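Bin Packers and Sorters wanted -- Tukulcombe site, Tuesday start

Posted by Yeshi Alemayehu, Skuson

We need people. Quick version first, details further down if you want them.

Packing and sorting, mostly open gray bins. Day shift and evening shift. Paid weekly. No experience needed if you can stand for a while and read a pick sheet. Start Tuesday if your paperwork is in.

What the work is

Skuson packs small parts and household spares for other companies, Tesfamariam is the biggest one right now. Stuff comes in mixed. You empty a bin, sort what was in it, check it against the sheet, wipe the bin down, send it back round. Then the next one. November is our heavy month and the back wall is already stacked up.

A normal shift:

Collect your sheet from Gadisa at the desk by the loading door
Take a bin, empty it all the way, check the corners
Sort by part number NOT by size (people get this wrong the first day, its fine)
Bag, label, second label on the outer box
Anything damaged goes on the red shelf with a note, do not put it back in
Wipe out the bin, stack it

Bins are plain, open on top, sloping sides. Scuffed ones are ok to use. Scratches are ok. Cracked ones are not ok, pull them and tell someone. Small stuff likes to sit in the corners so run your hand round before you say it's empty. Gloves on for that please -- we had two cut fingers last winter and both were from loose staples.

Hours

Days are 7 to 3, evenings 3 to 11. Half hour for lunch, paid. Two short breaks. We'd like you to pick one shift and stay on it but if you need to swap for school pickup or whatever, talk to Selamawit Gashaw, she does the rota and she is reasonable about it if you ask before the day of.

Weekends only if you want them. They go fast so put your name on the sheet early.

Who we want

Over 18
Ok on your feet most of a shift
Can lift a full bin to waist height, we have a cart for anything heavier
Reads part numbers without mixing up 1's and 7's
Turns up. Really the main one

Nice to have -- past warehouse or kitchen work, some Amharic or Tigrinya as well as English, a forklift ticket (pays more, say so when you write). Bring your own closed shoes. Steel toe is better but we can lend you a pair the first week in most sizes. We supply gloves, vest, marker pens, box knife. Knife stays on site.

Pay and the rest

Hourly, goes up after your first month if you're still here and you want to stay. Rate depends on shift and evenings get extra on top. Ask Yeshi for the current rates, they are being redone this week and I dont want to post the wrong one. There is a 100 dollar thank you for anybody who finishes the whole heavy season, paid with the last check.

Parking is free behind the building. Bus 579 stops at the corner, then it's a short walk along the fence. Go in the side door, the front one is for deliveries and it sticks.

Lunch room has two microwaves, a fridge and a kettle. Label your food. Things left in there Friday get tossed.

First week

You'll be with Gebremedhin Kahsay for the first two shifts. He shows you the sheets, the labels, the bins, where the tape is kept. After that you get your own table. We don't time you the first week. After that there is a target and most people hit it without rushing. Accuracy counts for more than speed here, one wrong bag in an order of 1,000 and the whole thing comes back to us and somebody has to open all of it. That somebody will be you and me on a Friday night so lets not.

Please read before you write

We can't take walk-ins at the moment. Tuesday mornings only for visits, and only if you've booked one. Agencies please don't call, we are hiring direct.

How to apply

Send a short note to Yabsira Teshome at the Skuson office with:

Your name and a phone number that works
Which shift
Earliest day you can start
Any bin, parcel or stock work you've done, a line or two is plenty

No resume needed. If you have one fine, attach it. Yabsira calls back in the afternoons so pick up if it's a number you don't know. If you applied last year and didnt hear, try again -- a batch of notes went missing when we changed the email over and yours may have been in it.

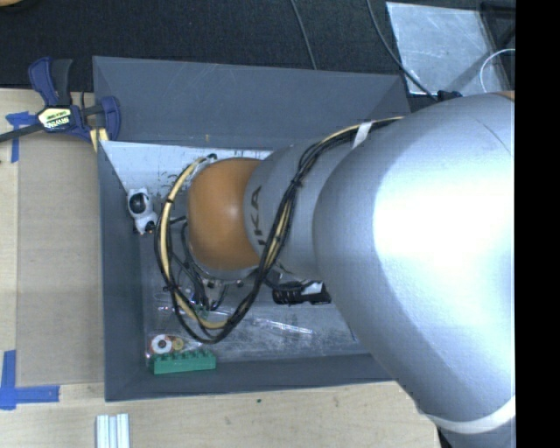
Places stay open untill both shifts are full. Evenings are filling slower so if you can do either one, put evenings down first and we'll get to you sooner.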